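Two arms, one table and a lot of patience

The Multovside robotics club meets in a first-floor room that used to hold the college's drawing boards. The building dates from 1866 and the heating is not much younger. By half past four on a Monday there are coats over the radiators and bags under every bench, and someone has usually started an argument about cable ties.

The club has 16 members, most of them in their first or second year. It is run by Rogelio Abella, who teaches electronics in the daytime and stays on until the building is locked. He started it after a student asked him why the course had so much about motors in it and so few motors.

"I didn't have a good answer," he says. "So I cleared a cupboard and bought some servos."

For its first few years the club built wheeled machines, the kind that follow a line of tape or push each other off a board. They did well enough at it. The shelf by the door has a row of small trophies, one of them missing its top. Then last September the members voted to enter the Tiongson Cup, a regional contest for student teams, and the wheels went into a box.

The Tiongson is about handling things. Each team brings a pair of arms fixed to a table and is given household jobs to do with them. The list is sent out at the start of term and covers nine tasks, among them standing a cup upright, moving a cup from one hand to the other, folding a cloth, putting a lid on a bowl and sorting soft items out of a basket. On the day, the judges pick four. Teams don't know which four until that morning.

None of the jobs would trouble a child of five. That is part of the appeal for Safiya, a second-year who joined to avoid a bus journey with her brother and now looks after the club's software.

"My nan came to the open evening and asked what it could do," she says. "I said it could pick up a cup. She picked up a cup and looked at me."

Cups are a problem all the same. A clear plastic one is light, so it tips at the smallest knock, and it is hard for a camera to find against a pale surface. Squeeze too hard and it buckles. The club keeps a log of every attempt, good or bad, and by the end of the spring term the cup page had reached 555 entries. Safiya reads some of the comments aloud. "Missed. Missed. Knocked over by sleeve. Missed. Good. Missed."

Cloth is worse in a different way. A cup is the same shape each time you come back to it, but a mask or a tea towel never lands the same way twice. Elastic straps catch on whatever is next to them, and a gripper that reaches for one item can come out with two. The team's current approach is to go in slowly from above, lift a little, stop and check before lifting any more. It costs time, and the Tiongson is a timed event, so there is a running disagreement about how long the stop should be.

Money has shaped most of the decisions. Servos come from Vokavex, which gives the club a school discount, and spares are bought a few at a time. Two of the wrist joints have been replaced since Christmas. A local joinery firm, Ovmont, let the students use a workbench for a weekend while they set up the mounting rail, and sent them home with a bag of offcuts that has been propping up monitors ever since.

Practice follows a fixed pattern. One student sets out the table, one runs the arms and one writes the log. After half an hour they swap. Abella is strict about the swapping, as in the early days the same two people did all the driving and everybody else held torches. 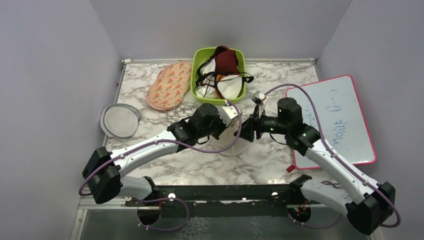
Both grippers meet over the clear cup, with the basket of face masks behind them.

The table layout is changed between runs. If the basket always stood in one spot, Abella explains, the students would end up tuning everything to that spot, and the first judge to move it would finish them off. So it gets turned and shifted, and other bits of clutter are added or taken away.

The hand-over is the job they most want to be given. It needs both arms to agree on where the cup is, and for most of the winter they did not. The fault was traced to one base, which had been bolted down slightly out of line. Putting it right took ten minutes. Finding it took five weeks.

The contest is in the summer term and the club still has two of the tasks to start on. The bowl lid has been put off three times. Abella has asked for the room on Thursdays as well, and is waiting to hear from the timetabling office.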